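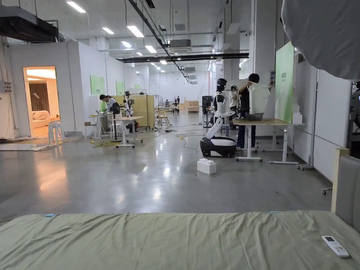

**Category: Minutes / Water Supply Working Group**

Meeting of 11/16/19. Chair: Fatemeh Rashti. Minutes of the previous meeting approved with one correction (item 4, "inlet" to read "outlet").

**1. Riviere main**

Pressure logging on the lower section is complete. Readings at the Vasik junction fell by 9 psi during the morning peak. The night readings were stable. The gate valve at the junction is to be inspected before any pipe is ordered.

**2. Meter replacement**

Ostent has quoted for 100 meters, delivery in December. The quote excludes fittings. Agreed to request a revised price with fittings listed separately. 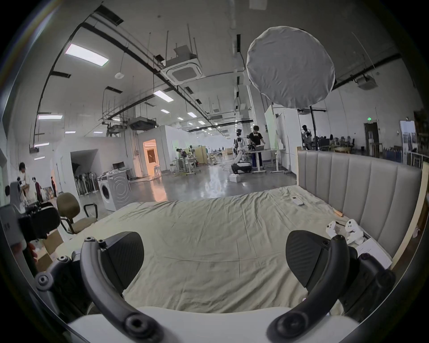 Didier Hervieu asked whether the old meters would be tested before disposal, as the billing dispute on the upper road is still open. Agreed that 10 will be kept and bench tested, serial numbers to be recorded.

**3. Storage tank**

Overflow pipe cleared. Level sensor still reads high when the tank is full. Recalibration deferred until the 1000-gallon reserve tank is back in service.

**Actions**

- DH: valve inspection, Vasik junction
- FR: revised quote from Ostent

Next meeting in December, date to be circulated.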